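Progress report, second period
Project: Cordier small-part handling cell, Morport workshop
Prepared by: Corentin Delorme
For: I-hsuan Lai, Bavel programme office
April 5, 2019

Dear I-hsuan,

Please find below the report on the cell for the second period. I have followed the order of your template, except that I put the maintenance before the budget, as most of the spending comes from it.

1. State of the cell

The arm is in service and is used on most working days. In this period the cell was stopped on two occasions. The first stop was planned, for the yearly check of the arm. The second was not planned. The gripper lost its communication with the controller in the middle of a run, and it came back only when we switched everything off and on again. I describe this in section 2.

The task has not changed since the last report. The arm takes a cube from the table and brings it over a basket, where it must be released. We kept this task on purpose, so that the figures before and after the repair can be compared.

2. Repair of the gripper cable

After the unplanned stop I first suspected the controller, and I lost one day with this. The fault was in the cable of the gripper. Close to the connector the outer jacket was hard and had a small crack, and when I bent it by hand the signal disappeared. The old cable was fixed too short, so each large turn of the wrist pulled on the same place.

The new cable was supplied by Tondale and arrived after nine working days. I left it longer than the old one, with a free loop between the gripper and the base. The loop is not beautiful and I must look at it each morning, because it could catch on something standing on the table. Until now it did not catch. For the next period I would like to guide it along the arm with soft clips, but the clips which we tried slipped down when the arm was moving fast, so I have taken them off again.

3. Fingers and screws

The screws in the links of the fingers are now checked every Monday before the first run. In the previous period we checked them only when we heard a noise, and this was too late. Two screws were found loose at the first check. I cleaned the threads, put a small quantity of medium thread lock, and tightened them with the short hex key. I ask my colleagues not to use the long key, with which one can easily apply too much force on such small threads.

The finger tips show some wear but they are still within the limit. One spare pair is in the drawer.

4. Setting of the approach and the release

After the change of the cable, the gripper had to be mounted again on the flange, and so the tool centre had to be taught again. I did it with the four-point method and repeated it the day after to be sure. The difference between the two results was small and I kept the second.

The approach height was also corrected. The fingers open fully above the table, go down on both sides of the cube and close only when the arm has stopped.
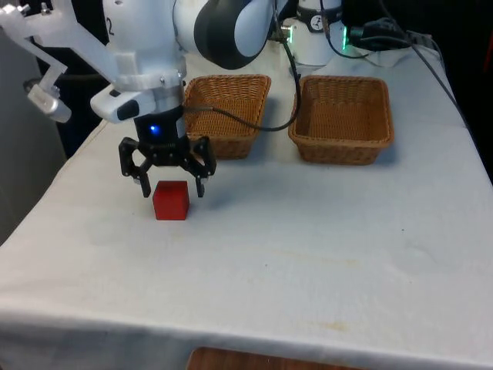 Red cube on the cloth and red cube in the gripper
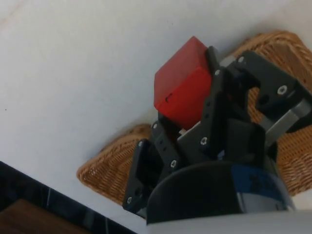

The release height is still a compromise. If it is too low, the fingers can touch the rim when they open. If it is too high, the cube jumps and may finish outside. At present I use a height of 15 mm between the rim and the lowest point of the fingers, and I propose to stay with this value until the summer.

With these settings we made 732 cycles up to the end of the period. I have not yet separated the failures caused by the grip from those caused by the release – the log writes them under the same code. A correction of the log is prepared and will be installed in the coming weeks. I prefer to give you no success rate before this is done.

5. Budget

The expenses for maintenance in this period were 2600 euros, for the cable, the spare fingers and the visit of the service technician. This is inside the line which was agreed, but the line is now almost used. If the cable must be changed one more time before August, I will have to ask you for a transfer from the travel line, where we have spent very little.

6. Next steps

The correction of the log comes first. After that I will make a new trial of the cable clips, with a type that closes with a strap. The cloth on the table should also be stretched better, as it has folds, and a cube which stands on a fold is not flat for the gripper. A written procedure for the weekly check is ready as a draft, and I can send it to you if you wish to give comments.

I remain at your disposal for any question.

With kind regards,
Corentin Delorme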